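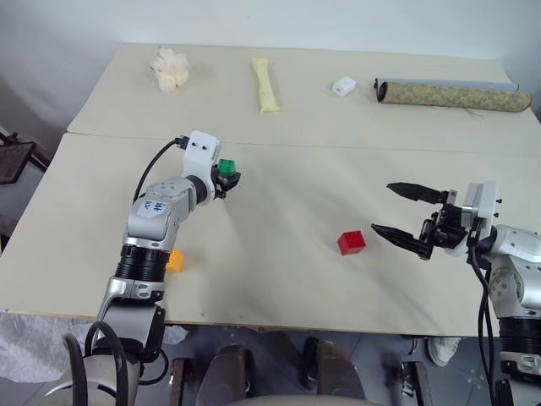
积木这种东西有什么好研究的，倒进桶里盖上盖子不就完了？隔壁组看完我们的初稿，在共享文档的批注里就写了这么一句，后面还跟了三个问号。

行吧，那我就从桶说起。

我们这门课叫“日常空间小改造”，每组要挑一个大家天天用、又天天抱怨的地方，用一学期把它弄得顺手一点。我们组挑的是 Haverford 活动室的那张拼桌。挑它的理由很没出息：离宿舍近，下雨天也能去。桌子是奶油色的，两块板对在一起，中间一条横缝，靠着白墙，下面是灰地砖。平时大家在这儿搭积木、拆快递、吃东西、赶作业，什么都干，所以桌上什么都有。

开题的时候老师问我们想解决什么问题，我脱口而出：想解决“积木旁边为什么总有别的东西”。全班都笑了，但后来这句话真成了我们的题目。看看桌上就知道了，红的、绿的、偏橙的黄色积木，跟它们做伴的是一团揉皱的白布还是纸巾（隔着点距离真分不出来）、一条有衬垫的黄色长套子、一个像插头或者转接头的白色小方块，还有一卷外面带金绿花纹的东西。它们之间没有任何关系！可是它们就是会凑到一张桌子上。

一、先说倒进桶里为什么不行

第一个星期我们用的就是桶。Stakitano 的大圆桶，提手很结实，口也大，收的时候特别爽，胳膊一扫全进去了。问题出在第二天。来搭积木的人把桶往桌上一倒，出来的除了积木还有橡皮、瓶盖、半包纸巾，有一次还倒出来一把钥匙，失主在群里已经找了两天。

而且桶深，要找的那块永远在底下。我自己试过找一块红色的，翻到一半就烦了，干脆整桶倒出来，倒出来以后又懒得收，于是桌子比用桶之前还乱。写到这里我得承认，批注里那位同学的办法我们是认真试过的，不是没想到。

二、分区

五月份放假回来，我们把桌子分成了两半。那条缝是现成的线，不用贴胶带，也不用量。规矩很简单：靠墙那块板放杂物，靠人这块板留给积木。

刚开始写了一张很长的说明贴在墙上，字太小，没有人看。组里有人说，干脆就写“积木过来，别的靠墙”八个字，我觉得土，结果换上去当天就有人照着做了。我到现在还是觉得土，但是没办法，管用。

分区有个我没料到的麻烦，就是那些“算不上垃圾也算不上有主”的东西。拿软的来说，布、纸巾、套子，团一团放着占地方，叠起来又没有人愿意叠。拿小白方块那一类来说，放在靠墙的板上太不起眼了，白墙前面一个白的小东西，路过三次都看不见。还有圆的。圆的最讨厌！成卷的东西横着放，我总担心谁碰一下桌子它就滚走，竖着放又怕碰倒。

后来我们做了三个托盘，一个放软的，一个放小的，一个专门给会滚的，底下垫一块防滑布。防滑布是 Pliltex 的，按卷卖，我们只用了一小截，剩下的到现在还在我柜子里，谁要可以来拿。托盘外沿长50厘米，刚好不压着缝。第一版做得更长，压缝了，一推桌子就翘，重新锯的。

三、积木到底怎么收

这部分我们吵得最凶。

按颜色分好看，照片拍出来也好看，路过的人都夸。但真搭东西的人不这么找。我在旁边坐了几个下午，他们嘴里念叨的全是“要个厚的”“有没有扁的”，颜色基本是凑合，缺了红的就拿绿的顶上。可是按形状分呢，收的人又嫌麻烦，尤其是最后一个走的人，天都黑了还让人家分厚薄，换我我也不干。

折中的办法是浅盘。盘子浅，只铺一层，颗粒朝上还是朝下都无所谓，一眼看得到就行。大块的、方方正正的放一个盘，剩下的放另一个盘，就两个，不再细分。说出来一点都不高级，答辩的时候我还挺心虚的，怕老师觉得我们一学期就做了两个盘子。

有个细节我想多写两句。积木收不收得干净，很大程度上要看手边还有没有别的东西挡着。高一点的水壶、书包、支起来的电脑，这些东西一挡，后面的那块就漏掉了。我们收完桌子以后又回头看，漏的几乎都在这种“被什么东西遮住半边”的位置。所以说明上后来又加了一行：收之前换个边再看一眼。加完一共十几个字，我们又吵了一架，因为有人坚持只要八个字。

四、花了多少钱

全部开销109元。大头是木板和砂纸，防滑布其次，打印说明没花钱，用的课程额度。浅盘是从 Gusport 旧货角搬回来的，原来大概装过文具，洗了两遍。那只桶也没浪费，现在放在门口装雨伞，比装积木合适多了。

预算表我放在附件里了，有一笔9元的对不上，应该是胶水，小票找不到了。

五、效果

没有做问卷。本来想做，后来发现大家对一张桌子实在没有那么多话可说，硬问只会得到“挺好”。我们改成每天关门前去看一眼，在本子上记一句话。摘几条：

“靠墙那边满了，靠人这边干净。”
“有人把饭盒放进了软的托盘。饭盒是硬的。”
“缝里卡了一小块，拿尺子拨出来的。”
“今天什么都没乱，因为今天没开门。”

翻一遍本子，我自己的感觉是积木这半边确实清爽了，杂物那半边没有变少，只是挪了地方。组里对这个算不算成功意见不一样。我站在算的这边，桌子本来就是给人放东西的，只要想搭积木的人坐下来手前面有一块空地，我就满意了。另一位组员觉得杂物没减少等于问题还在，她这么说也有道理，所以我把两种说法都写进来。

六、还没弄完的

缝。两块板顶得再紧，中间总有那么一道，小零件爱往里钻。想过用木条封上，可是封了桌子就拆不开，搬桌子的时候会被骂。

会滚的托盘要不要加个挡边，也还没定。我画了一版，挡边太高，拿东西得把手竖着伸进去，很别扭。矮一点的还没有锯。

再有就是字数。课程要求正文不少于900字，我已经超了好多，后面关于砂纸选几号的那一节就删掉了，想看的可以去翻我们的过程本，在蓝色封皮的那一本里，从中间开始。

2019年12月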